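The Arm on Bench 2: What Changes for the Teardown Room

By Victor Rweyemamu, workshop desk

People who drop off pallets at the Swai building have been asking about the robot arm in the teardown room, and so have several people in the office upstairs. The short version is that Tusta has set up one work cell for opening and stripping used desktop towers, that it runs during the day shift only, and that no positions in the room have been removed. The longer version follows, including the parts that are still unsettled.

The cell is part of a project we call Honis. It takes business desktops that have already been logged, wiped and had their side panels taken off by a person. The tower goes on the slotted aluminum table on its side, open face up, and the arm works from behind it. The jobs it is being set up for are the ones that come up on every machine: memory, cards and the small parts that have to come out before a board can be tested or sold.

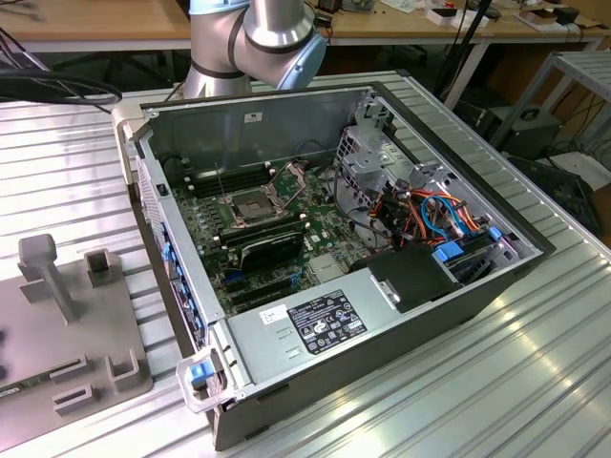
Work cell on Bench 2 with a tower in position.

Last year the room handled more than 3000 desktops. Nearly all of the labor was hands inside a case, at a table that is a little too low for tall people and a little too high for short ones. The complaints in our suggestion box were mostly about wrists, thumbs and cut knuckles. The drive cages are the worst for cuts, and memory latches are the worst for thumbs. When management asked the room which tasks it would give up first, those two were at the top of the sheet.

So memory was picked as the first task for the cell. Drive cages will wait. The cables on most towers run through and around the cage, and a bundle sits differently in every machine, even two of the same model. A person moves it aside without thinking. The arm has to be told where it is.
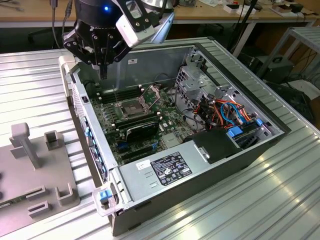 Memory is a better place to start for a practical reason, and it has to do with how the work is taught. Hamisi Kashindye, who has stripped towers here for 9 years, wrote the order of steps on paper before any of it was put into the controller. He listed what has to be clear before anything goes near the board, and an open processor socket was at the top of his list. With the metal frame lifted and no processor in it, as on the tower under the gripper, the contact area has no protection, and anything that drags across it can ruin a board that would otherwise have been resold. Kashindye's rule for people was always to keep hands and tools out of the air over the socket. The same rule is now a keep-out area for the arm, and it makes some of the moves longer than they would need to be.

His list also covers things a new hire would get wrong in the first week: which latches to open first, how far to press, and when to stop and look. It came to 39 steps. The programmers from Destis, who installed the cell, combined some of them and asked him to split others. That back and forth took longer than the installation did. Kashindye has been paid at lead rate for the hours he spent on it, and that will apply to anyone else who is asked to write up a task.
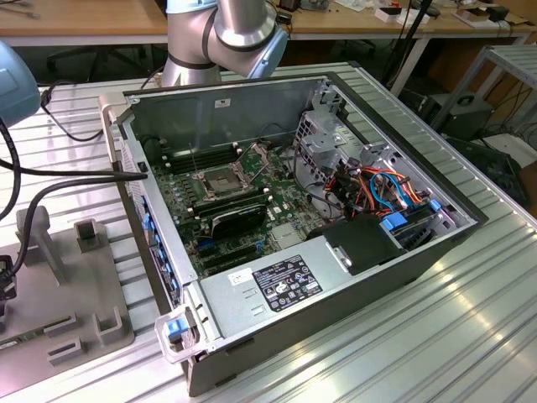 The question we hear most in the break room is about jobs. The agreement posted next to the time clock says that nobody in teardown will be let go on account of the Honis cell, and that it will be reviewed in December. It does not say what happens after the review. Several people have asked for that in writing, and the request has been passed on.

What does change is the shape of the day. Two people are assigned to the cell on each shift. One sets towers in place and checks that the case sits correctly against the stops. The other watches the run, clears faults and inspects the boards when they come off the table. Both have the authority to stop the arm at any time and do not need to call a supervisor first. Restarting it does require a second person to look at the table.

Opinions in the room are mixed. Some of the crew like the cell work and say their hands feel better at the end of the week. Others find it dull to watch a machine do slowly what they could do quickly, and it is slow for now. A practiced worker is still well ahead of it on memory. There is also a concern about pay. The old piece bonus was counted per tower, and a person watching the cell does not finish towers in the old sense. For the time being, anyone assigned to it gets their own average bonus from the previous quarter. A permanent rule has not been written.

Training is open to everyone in teardown, including part-timers. It takes two afternoons, and you are paid for both. Sign up on the sheet by the parts cage. If you have a wrist or hand restriction on file, you can ask for cell shifts ahead of the normal rotation. 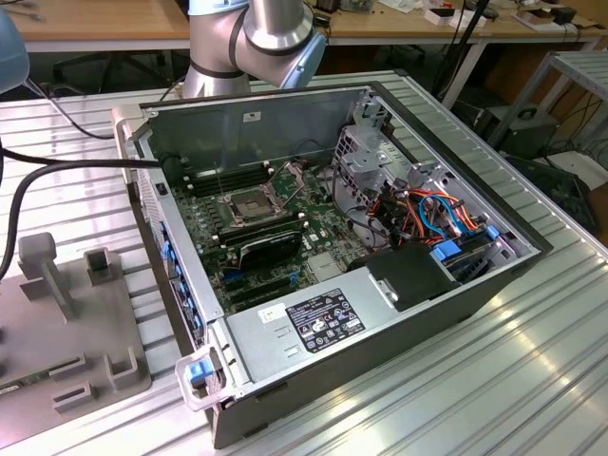

SWAI BUILDING, December

The review meeting is set for Friday at the end of the day shift, in the teardown room. The fault log and the board inspection records will be laid out beforehand for anyone who wants to read them. Items already on the list are the bonus rule, the wording of the jobs agreement, bench height, and whether graphics cards should be the next task. Kashindye will go over the steps for cards, where the catch at the end of the slot can be hard to reach on some models. To add an item, give it to Victor Rweyemamu or leave a note in the suggestion box before the meeting starts. The cell will be switched off while the meeting is on.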